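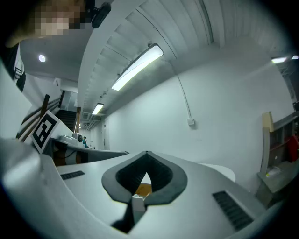
Slide 1. Corridor, both grippers up, marker turned partly away from us.

Good morning, everyone, and thank you for coming to the software session (I know the coffee is at the other end of the building, so I take it as a compliment). I'm Rohani Hartono, and I look after the perception side of Arkadari, our toolkit for turning hand-held gripper recordings into something a planner can learn from.

Leave slide 1 up for a bit. Let people look at the marker on the second gripper before saying anything. Then ask: how would you work out where that gripper is, from this view alone? Usually someone says "read the marker," and they're right, mostly. It's square, it has a nice thick black border, and the detector loves it. But see how it's tilted. At an angle like that the corners are still easy to find and the pose you get from them can be quite poor. Four good corners, one bad rotation. It took me most of May to believe that, and I'd like to save you the month.

Mention the ceiling too. Those white ribs running off down the corridor all look alike, and to a feature tracker one rib is as good as its neighbor. The plain wall on the right gives it very little to hold on to. The staircase is a great help by comparison, so bless whoever put in those dark handrails!

Slide 2. The pipeline. Go slowly, I always rush this one.
Tracking first, then marker poses, then the smoother we call Masson, then export. Masson is where the 2 grippers finally get put in one coordinate system. It looks at a window of 40 frames and is allowed to throw away any marker pose that disagrees with the tracker by more than 5 degrees. The old version averaged everything together, good and bad, and the wrists in our replays had a sort of nervous wobble.

Slide 3. Results.
On the Drirholm recordings we now keep 95 percent of the takes. Flonddale is lower and I don't have a number I'd defend yet, so please don't let me be talked into giving one. (If pressed: the lens calibration there is being redone.)

Slide 4. Demo. Open the replay viewer before the talk, it's slow to load. Turn Masson off, play, turn it on, play again. Don't talk over it.

Questions. Somebody will ask about dropping markers altogether. I'd love to, and we'll talk about it over lunch.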